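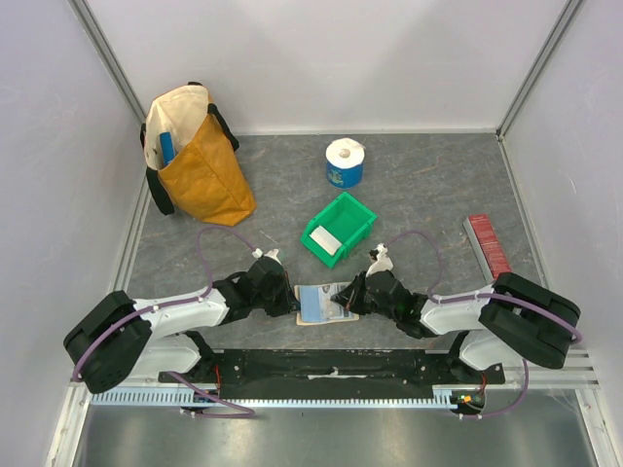 Food bought in hot weather begins to lose quality before it reaches the kitchen, and the choice and use of shopping bags deserves the same attention as the shopping list. Bags for chilled goods should be kept separate from bags for dry goods, and each should be easy to recognise at the checkout. A large bag in a strong colour, such as a mustard-orange one with a cream interior, is readily told apart from the others in the car, and a pale interior shows up spills that a dark one would hide. Bags that narrow towards the base tend to lean when set down, so heavy items are best placed in the bottom first and eggs, bread and soft fruit carried separately.

Householders in Gedden and the surrounding districts are reminded that the boot of a parked car is considerably warmer than the street outside. Chilled and frozen goods should travel in the passenger compartment with the air conditioning on. Where other errands are planned, the food shopping should be left until last.

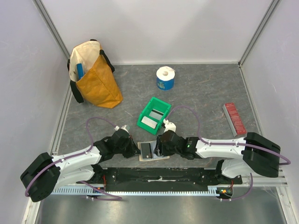 Bringing Food Home and Storing It in Summer
Prepared by Dragica Petek, Home Advice Section, Nundley Household Information Service
Reviewed by Ashwin Thevar
Jan 15, 2019

This page replaces the earlier leaflet on summer food storage. It applies to ordinary household quantities. Persons catering for community events should consult their local council about the requirements that apply to them.

Before leaving home

Check the refrigerator and pantry and write down what is already there. Most wasted food in the home is food that was bought twice. Move older items to the front of the shelf while checking, and wipe up any spills at the same time.

Place ice bricks in the freezer the night before. An insulated bag without an ice brick slows warming but does not keep food cold for a long journey. Residents of Parwood and other outlying areas should allow at least one ice brick for each insulated bag, laid on top of the food, as cold air sinks.

At the shop

Collect pantry goods first, then fruit and vegetables, then chilled goods, and frozen goods last. Raw meat and poultry should be placed in a separate bag of their own, even when the packaging appears sound. The same bag should be used for raw meat on each visit and should not be used for anything else. A mark on the handle in laundry pen is sufficient.

Do not purchase tins that are swollen, rusted along the seam or deeply dented. A shallow dent on the side of a tin is not usually a cause for concern.

Putting food away

Chilled and frozen goods are put away first. The refrigerator should be kept at 5°C or below. The dial inside most domestic refrigerators does not show a temperature, and an inexpensive fridge thermometer placed on the middle shelf gives a more reliable guide. In January it is often necessary to turn the control to a colder setting than the one used in winter, particularly where the refrigerator stands against a west-facing wall.

Raw meat belongs on the lowest shelf, in a tray or dish with sides. Cooked dishes and ready-to-eat foods are kept above it. Milk keeps better on a shelf than in the door, where the temperature rises each time the door is opened. Sauces, mustard and jam are suitable for the door.

Do not pack the shelves tightly. Air must be able to move around the food, and the vents at the back of the cabinet should be kept clear. The freezer compartment, on the other hand, works well when full.

Opened tins and jars

Food should not be stored in an opened tin. Transfer the contents to a clean covered container, label it and refrigerate it. The smaller tin sizes are often better value than they appear. A single person who uses half of a large tin of tuna and discards the remainder would do better with the 185 g size.

Once opened, jars should be dated on the lid. Where the label gives a period for use after opening, that period should be followed. A relish or chutney from the pantry is generally stable for longer than a pasta sauce, and it is the sauces that are most often forgotten. As a household rule, any opened jar without instructions on the label may be given seven days in the refrigerator and then reviewed.

Dry goods

Flour, rice, oats and cereals should be moved from their paper or plastic packets into containers with close-fitting lids. Pantry moths can pass through a folded packet and may already be present in the goods when purchased. A new packet of flour can be placed in the freezer for seven days before it goes into the pantry. Allow it to return to room temperature unopened, so that moisture does not settle on the contents.

Cut the use-by or best-before panel from the packet and tape it to the base of the container. Wash and fully dry a container before refilling it. Fresh flour poured on top of old flour takes on the condition of the old.

The Halilović household in Gedden, who assisted with the revision of this page, keep a small tray on the pantry floor for onions and potatoes. Onions and potatoes do best in separate compartments of such a tray, in a dark place with some movement of air. Potatoes that have turned green should be discarded.

Cleaning bags

Reusable bags should be washed regularly. Cotton and calico bags may be machine washed with the tea towels. Bags of coated or woven plastic should be wiped inside and out with warm soapy water, with attention to the bottom corners, and hung upside down until dry. Insulated bags are wiped in the same way and left open overnight. A bag in which meat juices have leaked should be cleaned the same day or thrown out.

Straps and handles collect grime from hands and shopping trolleys and are often overlooked. Check the stitching where the strap joins the bag. A worn join can be reinforced with a square of stitches in strong polyester thread.

Store clean bags folded in a dry cupboard or hang them near the door. They should not be kept in the car through summer, where heat makes plastic fibres brittle. Bags used for garden waste, shoes or pool towels should not be returned to use for food.

During a power failure

Keep the refrigerator and freezer doors closed. Note the time at which the power went off and place the note on the door. Frozen food that still contains ice crystals and is hard to the touch may be kept frozen when power is restored. Food that has fully thawed but remains cold should be cooked and eaten promptly. Where the temperature of a food cannot be established, it should be discarded.

Printed copies of this page are available from the front counter of the Nundley office during business hours.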